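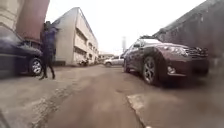 【研究进展 1/7】低视角地面图像的可通行区域估计方法
Rakodthorpe移动机器人实验室现就近期工作作简要通报。本项研究由Osvaldo Martinelli主持，面向在狭窄巷道内行驶的小型地面机器人，讨论单目图像贴近地面、畸变明显且局部模糊时，如何给出可靠的可通行区域。

【2/7】问题
首图所示巷道两侧停有车辆，路面新旧拼接，一道不规则的裂缝或接缝斜向延伸，右侧另有混凝土板的抬高边沿。对乘用车而言，此类起伏多可忽略；对轮径较小的平台，边沿与浅凹均须计入代价。画面两侧模糊较重，深色轿车车身的轮廓已难以分辨，前轮仍较清楚。

【3/7】方法
我们提出的Osei方法将估计分为两步。第一步逐像素预测图像可信度，对模糊、污渍及强畸变区域降低权重；第二步仅以可信区域内的路面纹理与车轮接地位置为约束，推断可行驶边界。全流程不作去畸变重采样，以免边缘误差进一步放大。

【4/7】数据
训练使用自建的Randdale数据集，含3,000帧人工标注图像，采自21条巷道。其中12条用于训练，其余用于验证与测试，同一巷道的图像不跨集合出现。标注类别包括路面、抬高边沿、车辆、行人及“不可判定”。

【5/7】结果
在测试集上，Osei对可通行边界的召回率为90%。引入可信度预测后，误将模糊车身判为空地的情况明显减少。抬高边沿的识别仍弱于车辆，与路面颜色相近的边沿尤为突出。

【6/7】局限
本方法目前逐帧处理，不利用时序信息，对行走中的人员只能给出当前位置，不预测其去向。阴天光照下的样本占比偏高，强日照与夜间条件尚未充分评估。现阶段结果不宜直接作为无人监护运行的依据。

【7/7】后续安排
实验室将于九月在Rarkum平台上开展闭环测试，重点考察低速会车与贴边通行。标注规范及评测脚本将随论文一并公开，欢迎同行就“不可判定”类别的划分标准提出意见。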